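Choosing a Finish for Softwood Furniture: Term Project Report

3. Background

Most of the low-cost furniture sold to students in Grevberg is made from pine or spruce. Both woods are light, easy to cut and cheap, but they dent under a fingernail and take up spilled liquid quickly if left bare. We wanted to know which of the finishes sold in local stores gives a desk or shelf the best protection for the money, and whether people who own such furniture use any finish at all.

The project had two parts. The first was a short survey of students living in the Laur residence halls. The second was a bench test of three finishes on pine boards: boiled linseed oil, a water-based varnish and a hard wax.

4. Survey

We received 131 completed forms. Slightly more than half of the people who owned a bare softwood desk or shelf had never put anything on it. The most common reason given was that they did not know it was needed. Several wrote that they were worried about the smell in a small room – a point we had not thought of when writing the questions, so we added drying odor to the bench test notes.

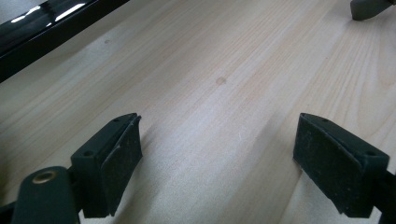

Softwood varies a lot within a single board. The pale wood laid down in spring is more open than the darker latewood, and it soaks up more oil. Knots are dense and often contain resin, which can bleed through a clear coat months later. For this reason we cut all test pieces from the same delivery and kept the large knots out of the test areas.

5. Bench test

Each finish was put on in 3 coats with a foam brush, following the directions on the can. The boards then stood in the workshop at Murkov for two weeks. We placed drops of water, coffee and cooking oil on each surface and wiped them off after around 50 minutes.

The varnish left no marks from any of the liquids. The wax resisted water but showed a faint ring from the coffee. The linseed oil did worst with coffee and also turned the wood more yellow than the other two. It was the easiest to repair, though – a light sanding and one new coat hid the ring.

6. Problems

One can of wax from the Zisov store had separated and had to be exchanged, so the wax boards were finished four days after the rest. We gave them the same drying time, but the workshop was warmer by then. We also did not test for scratches because the school's hardness tester was out for repair.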